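Giltstead Kids' Cotton Cap, Yellow

Item 195
Sold by Higuchi

A soft cotton cap for everyday wear, in a buttery yellow with a light blue fabric accent. The cap has no stiff panels, so it folds flat into a coat pocket or a daycare bag and can be pushed back into shape by hand.

Rows of topstitching in the same yellow follow the seams. An embroidered white patch with two round ears and a brown stitched outline sits on the outside.
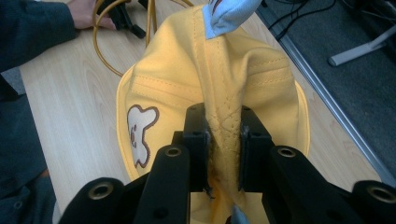

Yanti Sumampouw
Buyer, Children's Accessories

We first stocked this cap in July and have kept the same fabric and the same patch for the new order. Part of the cap is quilted in a small diamond pattern, which gives the cotton a little more body there. The rest stays thin enough to fold.

Parents have asked about fit. The cap is made in one size for toddlers. If your child is between this size and the next, look at the Veltico cap, which has an adjustable strap.

Care
Hand wash in cool water with mild soap. Do not bleach. Reshape while damp and dry flat, out of direct sun. Trim loose threads with scissors and do not pull them. Do not iron over the embroidery.

Ordering
Shop orders ship in cartons of 40. Single caps are sold at the Higuchi counter and by mail. The current run is 600 caps. Returns are accepted unworn with the tag attached.

Questions about shop orders go to Haziq Hartono in the sales office.

Page updated January 14, 2020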